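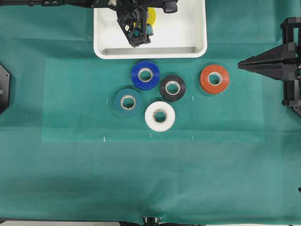

About Presero

Hi, and welcome! We're a small company in Ollora that helps shops, labs and schools plan and budget for their first robots. We don't build arms and we don't sell them (people always ask!), so we've got no favorite to push on you. What we do is sit down with your numbers and work out what you can afford.

I started Presero after years of buying equipment for a packing firm called Flasach, where I once signed for a lovely arm and forgot to budget for grippers, spare fingers, the table or anybody's training. That was an expensive August. These days the first thing I ask is what the arm will be picking up, because something as plain as rolls of tape in a tray can change which gripper you need and what the whole setup costs.

There are six of us now, and we've worked through 376 equipment plans together. A typical plan takes five visits or calls over 60 days, and you end up with a parts list, a spending calendar and a page your boss will read. We also run the Ejigu worksheet, our free budgeting form, which you're welcome to use even if you never hire us.

Drop in if you're near Ollora, the coffee's decent! Otherwise send us a note through the contact page and tell us what you want to move.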